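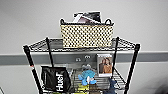 Theda Hinrichs wrote in that a basket on a wire shelf is where paper goes to be forgotten. Fair. Mine was, until March. So, paper tips, quick ones, dinner's on.

One basket only. Two baskets = two piles.

Top shelf, not the bottom. Bottom shelf paper gets kicked and dusty.

Wire shelves leave dents in glossy stuff if it lies flat on them. Stand it up in the basket, or cut a piece of cardboard for the base. Cereal box works fine.

Tallest things at the back. Then you can flip thru from the front without pulling the lot out.

Handles up and out of the way before you start sorting, otherwise they flop on everything.
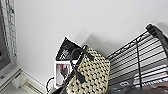

Imke Görtz says woven ones snag photo corners and she slides a plain folder in first. Good one, doing that now. Any folder, even a bent one.

More:

Photos with white borders, hold by the border. Fingerprints don't come off the dark parts, not easily anyway.

Magazines: tear out the page you want, recyle the rest. I had a stack going back to 2000. Kept 2 pages.

Clean a woven basket with a dry paintbrush. No soaking, it warps. Crumbs and lint sit in the little gaps so go at it from the inside.

Basket leaning? Too full. Or all the heavy stuff is on one side, swap it round.

Cables do not live in the paper basket. Seperate bag, hook, done.

Somebody asked about labels. Masking tape and a pen. Stick it on the shelf post, peels off clean if you don't leave it for years.

Shoe post next, once I find the brush.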